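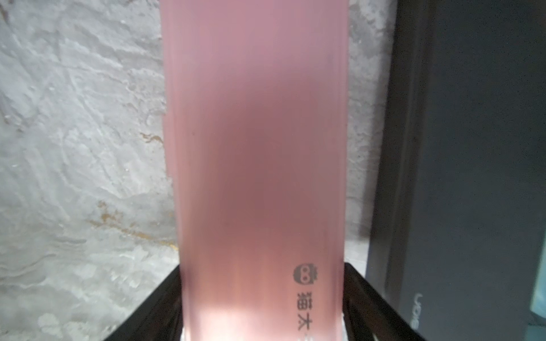

Cilldale Robotics Laboratory
New results from our manipulation group are now available as a technical report. The subject is grasp checking: how a robot arm can judge, from its own close-range camera, whether it is holding an object securely before it moves. Thread follows. 1/13

The method is called Dresier. It takes a short run of images from the arm-mounted camera, beginning just before the fingers close and ending just after, and returns a single score. A low score tells the controller to open the fingers and try again. 2/13

Most grasp checks in our earlier work relied on finger position. If the fingers stopped before closing fully, the system assumed something was between them. The assumption is reasonable for boxes and cans. It is a poor guide for thin fabric, where the fingers close almost completely whether or not the cloth is held. 3/13

Dresier compares motion in two parts of the view. The region near the fingertips should stay still relative to the camera once an object is held. The region farther away should shift as the arm moves. When the two regions shift together during a small test lift, the score drops. 4/13

The test lift is short and slow. It is carried out at the pick point, over the work surface, so that an object which slips has very little distance to fall. 5/13

The data for the study comprise 3352 grasp attempts on household items, both rigid and soft. Each attempt was reviewed by two members of staff working separately, and any disagreement was settled by a third. We set aside 400 attempts for testing and did not use them at any point in training. 6/13

On the 400 test attempts, Dresier gave the wrong verdict 46 times. The finger-position check, run on the same attempts, was wrong more than twice as often. The full table, split by type of item, is in the appendix. 7/13

The gain is largest on cloth. Rugs, towels and folded garments give the camera a great deal of printed or woven detail to follow, and a corner that is sliding out of the fingers is visible well before it is lost. 8/13
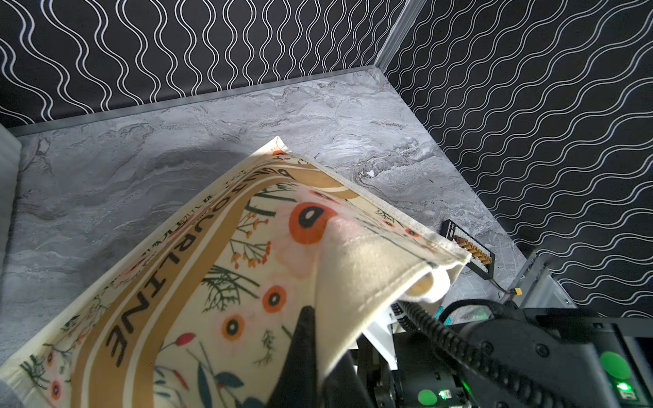 Floral rug during a lift, with a gripper finger against the underside. View from the arm-mounted camera.

The edge of a cloth is harder than its middle. When a corner folds over, plain backing can replace the printed side in a large part of the view, and the tracker must find new points to follow. The current version restarts tracking in that case and lowers its confidence until enough new points are found. Section 4 of the report covers the restart rule. 9/13

Frosted and see-through containers remain a weak point. Their surfaces offer few sharp features, and shapes seen through the wall can be mistaken for the background. Nine of the 46 errors fall in this group. Printed marks on the container help when they are in view, but the method should not depend on them. 10/13

We also wish to note a limit of the study. All attempts were made with one type of gripper and one camera position. The report makes no claim about suction tools or about cameras fixed above the table. Fernent, our partner on the controller software, is preparing a separate set of trials with a second gripper. 11/13

The work was led by Burgi Grabner. Labels and scoring scripts will be released under the name Luo, together with the list of test attempts, so that other groups can report results on the same split. Release is planned for August. The image files will follow once the storage arrangements have been approved. 12/13

Groups wishing to use the labels before the release may write to the laboratory through the contact form on our website, giving the name of the institution and a short statement of the intended use. Requests are reviewed every Wednesday. Questions on the scoring scripts may be posted as replies to this thread and will be passed to the authors. 13/13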